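3.2 What we asked people to keep

I went into this part of the study thinking folks replace office computers when they get slow. The survey says otherwise! Of the 400 staff we asked at Wirkik and Mellier, 50 blamed speed — far more said the warranty had run out and a new one showed up. Repair hardly came up, even for towers that open up easily.

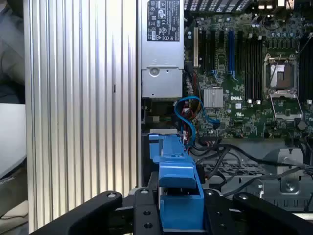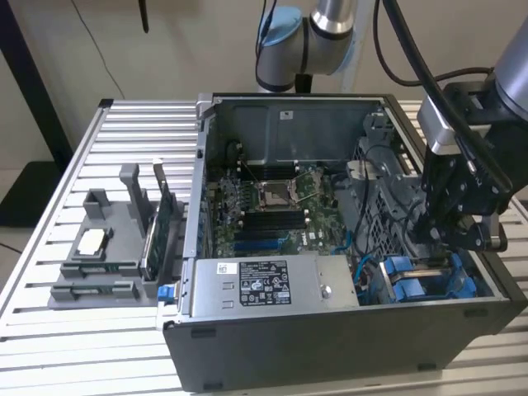
Figure 2. Inside a desktop tower with a Dell motherboard and a silver power supply.

3.3 Who decides

At both firms the call sits with purchasing, and I found the people using the machines mostly liked it that way (less hassle, they told me). We come back to this in Section 4.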